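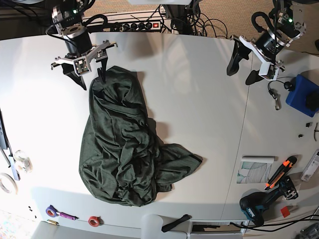
Thread: washing old wool blankets, hot or cold?

mossyporch
So I picked up a green blanket at the Saltport flea market, tag says 1944, and it smells like a basement. My aunt swears by cold water and a cap of vinegar. Anyone done this without ending up with a doll blanket?

2loads
Cold, always. I did one in the bathtub in November and it came out great (took forever to dry though!). Press it, don't wring it.

Stusach
Going to disagree on the tub. Wet wool weighs a ton and you stretch it hauling it out. Front loader, wool cycle, lowest spin. I've done mine 2 times that way and it's the same size it always was.

2loads
Your machine maybe. Mine has a "wool cycle" that goes up to 1000 rpm, no thanks.

Stusach
Fair, that's nuts. I'd turn that down.

hallcloset213
Do you even need to wash it? Hang it outside on a breezy day first — half the time the smell just goes. Check for moths before it comes in the house.

mossyporch
No moths that I can find. Okay, porch rail first, then cold water if it still stinks. Skipping the vinegar or no?

2loads
A little won't hurt. Rinse it well.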